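Two-arm bowl racking: success rate drops when evaluation starts from a partly filled rack
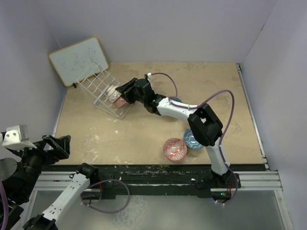
Asked in January 2019

We train a policy by imitation on the Brinosholm bowl task (bowls from tabletop to wire rack). Training set is 2054 demos. With the rack empty at reset it does fine. With 2 bowls already in the rack it hesitates at release and often times out. Same weights, same calibration. Is this a data problem or a horizon problem?

Answer 1 (accepted)
Data, most likely. Check how your resets are distributed. In the Prarstead runs more than 4 out of 5 episodes began with an empty rack, so late states only appeared at the end of long rollouts. We split the demos per bowl, resampled by rack occupancy and retrained. The stalls mostly went away. Report success per starting state, since a pooled number hides this.

Answer 2
try a longer action chunk. worked for me on Skeltholm, didn't test why

Answer 3
Also look at the wrist view at release. If the wires hide the rim, resampling alone won't fix it.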